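# The Pads Come First

When Korkor Mahama starts her shift at Nernari, she does not look at the screens. She takes a gripper from its hook, closes the fingers, and puts her thumb on the blue pads. If one pad moves under the thumb, the tool goes back to the bench.

The company uses hand-held grippers to record how people do household work, so that robot arms can learn from it. One person works with two grippers, one for each hand. The tools have no motor. Everything depends on the joints, and the joints get tired.

"A loose pin is like a loose tooth," Mahama says. "First you only feel it. Later it falls out in the soup."

Clearing up is the hardest task for the tools, because plastic film is thin and slides away. A knotted bag over the basket must be held between the two pads until the person decides to let go.
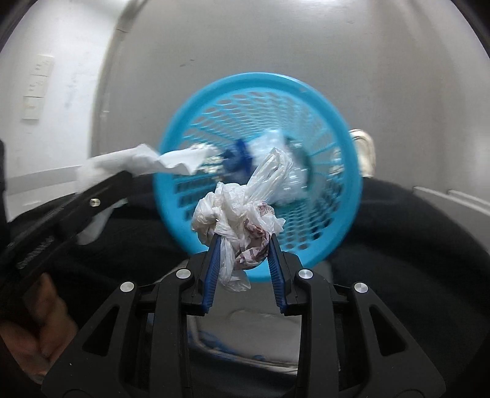
## WORKSHOP NOTES

Mahama learned the trade from Seidu Dankwa, who repaired sewing machines in Lillmont before he came here. His rules are written on a card dated 3 May 2019, and the card is older than most of the tools.

The rules are short. Clean the ribs of the pads with a dry brush. Turn each pin by hand and listen. Never put oil near a pad — one drop, and paper will slip for a week. After 2,000 closings, take the fingers apart and change the washers, even if they look good.

Dankwa keeps the washers in a tea tin, in two sizes. The wrong size fits also, and this is the problem. The finger closes well in the workshop, but after 900 closings it begins to lean, and then the pads do not meet flat.

Last June one tool came back with a complaint that it "pulls to the left." Dankwa changed the pads, and it still pulled. He changed the pins. Finally he found a hair crack in one arm, near the screw. The repair took nine minutes and the search took five hours.

The last check is done at a laid table, with both grippers in the hands. Napkins are good for this work, as a bad pad leaves a mark on soft paper.
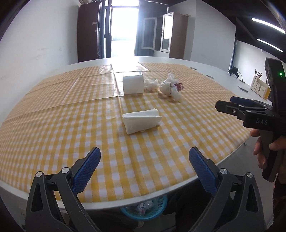
*The checked cloth and the folded napkin, with the second gripper held at right.*

Zuweira Appiah, who plans the recordings, would like the check to be shorter. Mahama has refused two times. They agreed that a tool with new washers gets the full check, and the others get only the napkin and the bag.

A new pad from the supplier Ceslow is now waiting on Dankwa's bench. It is softer, and he does not trust it yet. He has glued one pair on an old tool and uses it to pick up his receipts.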